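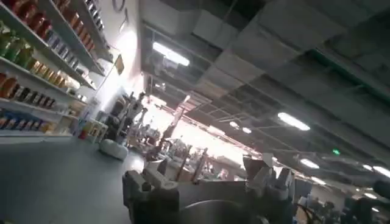 Section 4. Wrist Camera Set-Up and First Shelf Run
Gronden Robotics Club, Team Handbook

You've got the arm moving, so now comes the fun part: giving it eyes! By the end of this section your team will be watching live video from the wrist and steering toward the practice shelves. Set aside a full club session the first time through.

Before you start

Check out a camera kit from Baiba Vaher and sign the Vistora log. You'll need the camera, the short bracket, 2 screws, the long cable and the small hex key.

Mounting the camera

1. Press the red stop button and switch off the arm.
2. Set the bracket on the wrist plate and start both screws by hand.
3. Slide the camera in until it clicks, then tighten the screws. Snug is plenty.
4. Run the cable back along the arm and leave a loop at every joint.

CAUTION: Keep fingers out of the gripper whenever the arm has power, even if it's sitting still.

Getting a picture

5. Switch on the arm and open Histulness on the team laptop.
6. Choose Wrist View and click Connect. There's your video!
7. Turn the wrist slowly to each end of its travel and watch the cable. If it pulls tight, stop and go back to step 4.

Note: The view tips over whenever the wrist does. Leave Auto Level off for now, as steering from a tilted view is a skill you'll want at the meet, and it comes faster than you'd think.

Your first shelf run

8. Set the speed limit to 300 and park the base on the start mark, facing the shelves.
9. Drive forward until the bottles on the middle shelves are easy to tell apart, then stop.
10. Save one still and write the arm pose next to it in your notebook.
11. Back up and do it again from a different wrist angle.

Note: If bright lights wash out the far end of the room, lower Exposure to 400 and save another still. Keep both (Jaanus Mägi loves a good comparison and will want to see them).

When two runs in a row go smoothly, move on to Section 5, Picking Your First Bottle.

Revised Dec 9, 2020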